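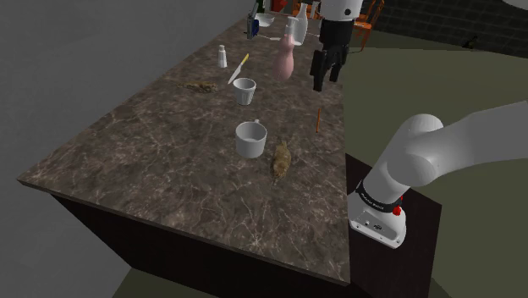

Kaden, the small Branolham software company that has been working on manipulation planning for the better part of three years, has put out a new release of its Ayala planner, and there is a good deal in it for anyone who spends their days trying to get an arm to behave over a crowded kitchen counter. The biggest change is in how Ayala picks a grasp. Older versions settled on one early and stuck with it, while the new one keeps up to 23 candidates alive and drops them as the wrist view gets closer to the object.

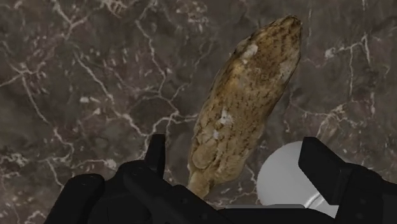

Lumpy, irregular shapes were the main reason for the rewrite, the company says, and they make up 175 of the 730 simulated counter layouts that now come bundled with the release. Each layout can be replayed from the wrist or from a fixed view beside the arm, and users can shuffle the mugs, bottles and utensils as they please (a seed is saved every time, which will come as a relief to anyone who has lost a good failure case!). 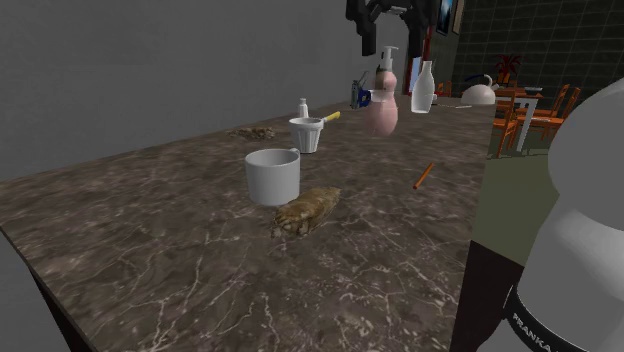 A simulated kitchen counter with the arm's gripper open above it.

The planner is a free download for teaching labs, and Kaden plans to walk through the new tools at an open evening in Jindville in March, starting at 6:30 p.m. There are seats for 100, and newcomers are very welcome.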